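Play food and basket: safety check before the opening of the children's corner
Checked by: Ankica Yordanov
Items belong to: Hlongwane toy library, Grusalthorpe
Shelf number of the set: 721

1. Small parts
Result: OK
Comment: I pulled at the stem end of the mandarin and at the leaf of the bok choy. Nothing came off in my hand. Please repeat the pull every month, as the leaf is the thinnest piece.

2. Surface of the produce
Result: OK, with remark
Comment: The papaya is glossy and has a faint ridge along its length. I passed a fingernail along it and did not feel any sharp place.

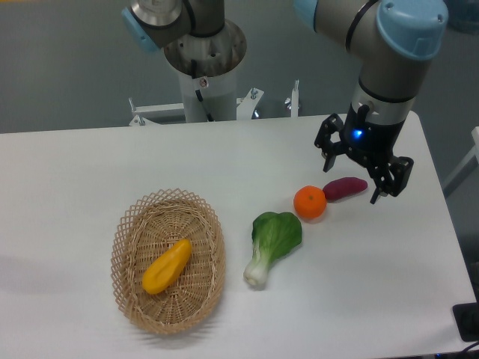
The sweet potato I checked in the same way, and also the two ends of it. Barry Dobson asked if the pieces can go in the dishwasher. I do not have the paper from the seller, so until we have it, wash them by hand.

3. Basket, rim
Result: OK, with remark
Comment: The rim is open weaving with diamond-shaped gaps. A small finger can enter a gap, so I bent each crossing a little to see if it opens more. It does not. One end of a strip was rough and I rubbed it with fine sandpaper, grade 300.

4. Basket, bottom
Result: OK
Comment: Check it with the basket empty. Along the middle of the inside there is a raised band of weaving, and crumbs can stay beside it. Use a dry brush, do not put the basket under water.

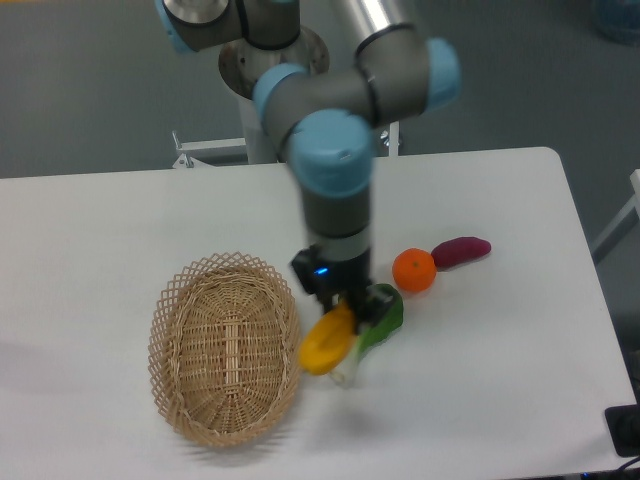 5. Table
Result: OK
Comment: The top is white, so dirt is easy to find. Wipe before and after. Keep the basket away from the edge.

6. Looks like real food
Result: Talk to parents
Comment: Chelsea Yeoman wrote that her youngest tried to bite the orange one. An adult must sit with children under 2. I will make a small sign.

7. Label and storage
Result: NOT OK
Comment: The label with number 1769 is missing from the storage bag. Jordan Mellor will print a new one. All four pieces go back with the basket.
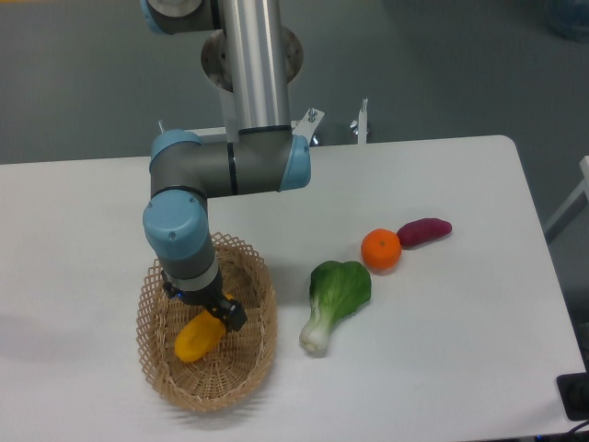 Grusalthorpe, 20 Sep 2018

The set can be used from today, with the remarks in points 2, 3 and 6. Point 7 stays open. Next check is in October, and Beryl Stockdale will do it with me.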